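Search
Search articles
Reading time: 3 min

I caught Katalin Virág on a call at 7 in the morning, her time, and she was already eating lunch. She's the lead developer of Skulley, a small code editor that I've been using since October, and I wanted to know why she threw out the old plugin system.

"It was slow and I was tired of it," she told me, laughing. "We had 214 plugins in the registry, and 196 of them touched the same three functions. So why did we have this giant API?"

Fair question! The giant API came from Tamex, the build tool she worked on before, and she says she copied it over in a weekend without thinking very hard. Then the bug reports came in - nearly all of them about plugins loading in the wrong order.

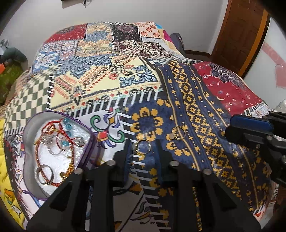

What changed in the new version

Plugins now run in their own process and talk to the editor through messages. I asked if that made things slower (my first worry, I'll admit). "Opening a file, no. Formatting a really long file, a little. We test with one that has 2203 lines, and I can feel it."

She'd like to fix that before adding anything else, including the debugger people keep asking me about. Grekitz, the company that pays for two days of her week, wants the debugger first. "We're still talking," she said, and that was all I could get out of her.

I also asked what a beginner should try writing. "A word counter. Then break it on purpose and read the error log. I spent a month on those error messages, so please, somebody read them!"

The new plugin guide is in the docs folder of the main download.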